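Skurkitier presenta en Maltholm su programa para enseñar a los robots a desmontar ordenadores

Maltholm, diciembre. La empresa Skurkitier, dedicada a la automatización de procesos de reciclaje electrónico, anuncia hoy la apertura de su programa de aprendizaje por demostración para el desmontaje de ordenadores de sobremesa. El programa se realiza en colaboración con el taller de reutilización Martens, de la localidad vecina de Sistham, que aporta los equipos y el conocimiento de sus técnicos.

En este método el robot no recibe una secuencia de movimientos escrita por un programador. Un operador guía los brazos a distancia, mediante dos mandos que reproducen el movimiento de sus manos, y el sistema guarda cada demostración completa. Para las tareas más delicadas, como soltar un módulo de memoria, el operador puede también tomar el brazo directamente con la mano y llevarlo hasta la posición correcta.

Hasta la fecha se han grabado 2086 demostraciones, de las cuales 708 corresponden a la retirada de módulos de memoria y el resto a otras operaciones, entre ellas la desconexión de cables y la apertura de pestillos. En el trabajo participan seis operadores, todos con experiencia anterior en reparación.

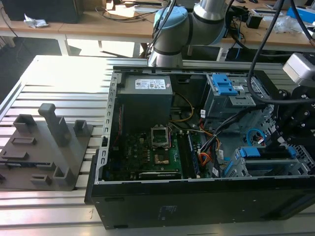 Puesto de demostración con dos brazos robóticos y una torre de ordenador abierta, con la placa base y la fuente de alimentación a la vista.

«Un técnico con años de oficio sabe cuánta fuerza admite una pieza de plástico, pero le resulta muy difícil explicarlo con palabras», afirma Baltasar Ulloa, responsable del programa en Skurkitier. «Con los mandos lo puede mostrar, y esto para nosotros tiene mucho valor. Los cables son todavía lo más difícil, porque en cada ordenador están colocados de otra manera.»

Las demostraciones fallidas se conservan igualmente, marcadas como tales, para que puedan ser estudiadas por el equipo técnico. Cada operador trabaja en turnos cortos, dado que el manejo a distancia exige una concentración elevada.

En la próxima fase, Skurkitier prevé grabar unas 2000 demostraciones adicionales con modelos de torre de diferentes fabricantes y ampliar las tareas a la extracción de discos y fuentes de alimentación. Martens recibirá un primer puesto en sus instalaciones de Sistham, donde los técnicos podrán grabar sus propias demostraciones durante la jornada habitual.

Los talleres interesados en ceder equipos fuera de uso o en participar con su personal pueden dirigirse a la oficina de Skurkitier en Maltholm.

Contacto para la prensa:
Baltasar Ulloa
Skurkitier, Maltholm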